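Notebook, sim cell, assembly task (Vellis)
October, started 8:30

Today I continue to collect demonstrations for the insertion policy. Same cell as before, arm on its pedestal, blue board and black bin at one side, the fixture with the long rail at the other. The goal is 630 episodes before we train again.

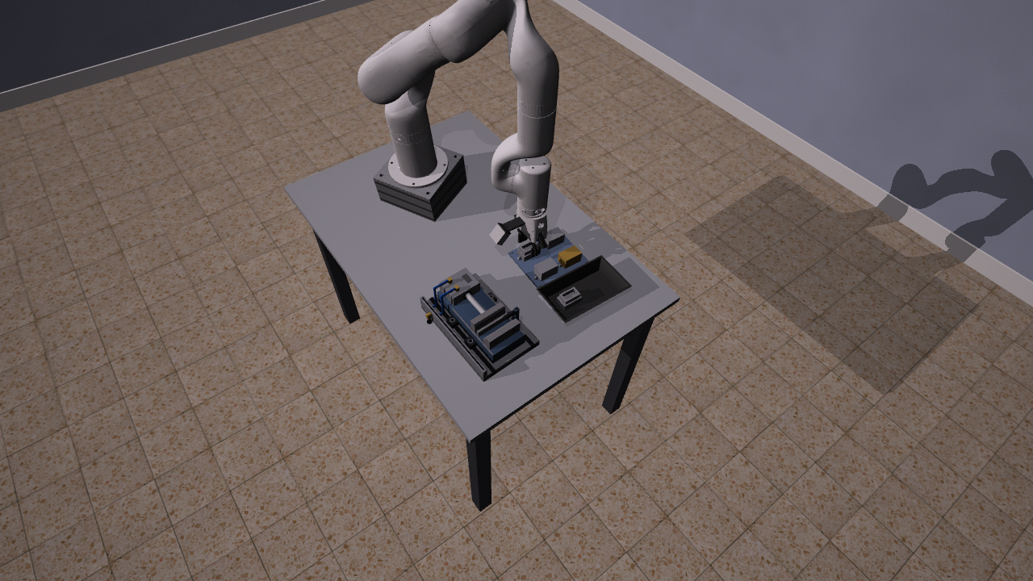 Gripper at the blue board in the first render, at the fixture in the second. 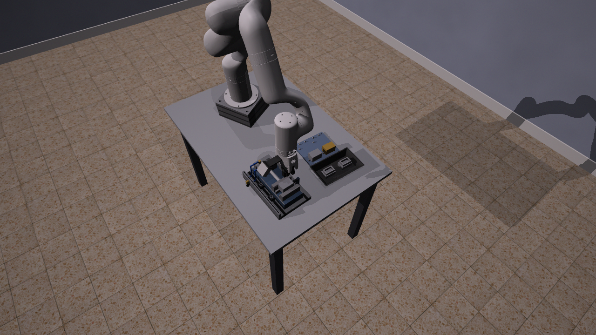 Recorded 58 episodes before lunch. I threw away 13 of them. Eight had a bad grasp, the part turned between the fingers and the insertion could not be saved. The other five were my mistake - I forgot to reset the random seed, so the start poses were all equal.

The Brulow script still writes the gripper state one step too late. I shifted it by hand in the log, but this must be fixed in the script, or the policy will learn to close too late.

Question for the Illville people: do we keep the episodes where the operator waits before the approach? For me they are too slow. I would cut the waiting and keep the rest.

Next: more start poses near the rail, then a short training run on Su to check the loss. Shadows stay on for now.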